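Sorting Time and Label Design in Small-Parts Storage
Project Report, Introduction to Work Measurement

Submitted by: Shirin Talebi, Melquiades Ponce, Rigoberto Contreras
Instructor: Abundio Zepeda
Sunday, November 16, 2025

1. Background

Repair shops and school labs keep screws, washers, spacers and similar parts in divided boxes. Parts that go back into the wrong compartment cause delays later, when the next user picks a wrong size and has to search for the right one. The parts room at Stellach, where one of us worked last summer, had no fixed rule for labeling its boxes. Some had a number on each compartment, some had a list taped inside the lid, and many had nothing.

The question for this project was whether the type of label changes the time needed to return mixed parts to storage, and whether it changes the number of parts put in the wrong place.

2. Labeling methods

Three methods were compared.

Method A used no labels. One sample part was left in each compartment as a guide.

Method B used a printed list on the inside of the lid. Compartments were identified by row and column, and the user had to match the list to the position.

Method C used a small printed label on the front wall of each compartment, with the part name and size.

The same part types were used for all three methods. The layout was changed between methods so that a participant could not rely on memory from the previous run.

3. Procedure

Each run started with a tray of 40 mixed parts placed to the left of the box. The participant was told to return every part to its compartment and to say "done" when finished. Time was taken with a stopwatch from the first touch of the tray to the spoken word. Parts were then checked against a key by a second team member who had not watched the run.

There were 9 participants, all students in the department. Each did one run per method. The order of the methods was rotated so that each method came first, second and third equally often. A short practice run with a different set of parts was given at the start and was not timed.

Participants could pick up as many parts as they wanted at once. This was left open on purpose, as it matches normal use, but it added spread to the times.

4. Results

Method C was the fastest for most participants and had the fewest errors. Method B was the slowest. Participants looked up at the lid and back down for nearly every part during the first half of the run, and several lost their place in the list.

Method A was faster than expected. Large parts were matched by eye with no trouble. Almost all of the errors came from two washer sizes that differ by a small amount in outer diameter. When those two sizes are left out, Methods A and C gave nearly the same error count.

One run under Method B was repeated after the tray was knocked over. The first attempt was thrown out.

5. Discussion

The results support labels at the compartment for parts that look alike. For parts that are easy to tell apart, a sample part does the same job and takes less time to set up. A mixed approach, with printed labels only where two sizes can be confused, was not tested.

The slow times for Method B may be partly due to the row and column system. A drawing of the box with part names written in place might do better. Halfdan Þorgeirsson suggested this after reading our draft, but the parts had already been returned to the lab.

The main limit of the study is the small group. All participants were also new to these parts, and an experienced clerk would likely show smaller differences between methods. Label wear was not considered. Paper labels in a working shop get oily and peel, and the time spent replacing them should be counted in any cost comparison.

6. Further work

The next step would be to repeat Methods A and C with users who handle the same parts every day. Retrieval should be timed as well as return, as the two tasks may favor different labels. We would also fix the lighting, which varied between sessions and may have affected how easily the washers were told apart.
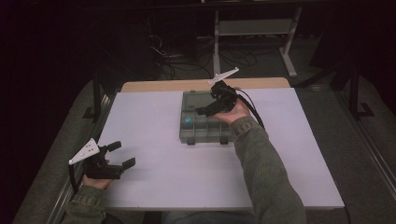
Retrieval runs could use the same parts and the same key, with a written pick list in place of the mixed tray.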